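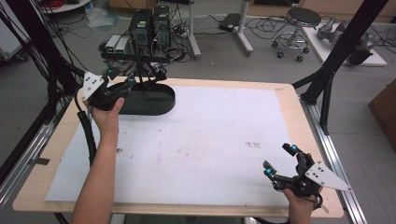 Can a Robot Learn to Clear the Table?

People who build robots like to say their machines "learn." Be a little suspicious when you hear that word. A puppy learns. You learn. What does a robot do?

At the Tuddale workshop, Emese Vincze and Arwel Hopkin are building a table-clearing robot they call Clomora. They don't write a rule for every move. They hold a gripper in each hand and do the job themselves, again and again, while a computer records where the grippers go. A gripper is a robot's version of a hand, with stiff fingers that open and close.

One try at the job is called a demonstration. By the end of March they had 641 of them. Arwel wants 1000. Think about that. How many times did someone have to show you how to pick up a dish? Probably not 641!

Next the computer hunts for patterns. If the tray is over there, the grippers usually go this way. Then the robot arm tries to copy them. Emese gave it 100 tries with a tray it had practiced on, and it did pretty well. Then she swapped in a tray of a different shape. The arm pinched the air and stopped.

So did it learn? Emese says yes, a bit. I'm not so sure. I think it got good at copying, and copying only works when today looks a lot like yesterday.

Try it yourself. Put on thick mittens, close one eye and move a plastic plate from one side of the table to the other. Now do it with a bowl. You will probably change your grip without thinking. Clomora can't do that yet.

Next time you see a video of a robot doing chores, ask how many tries it took, and what happened on the bad ones.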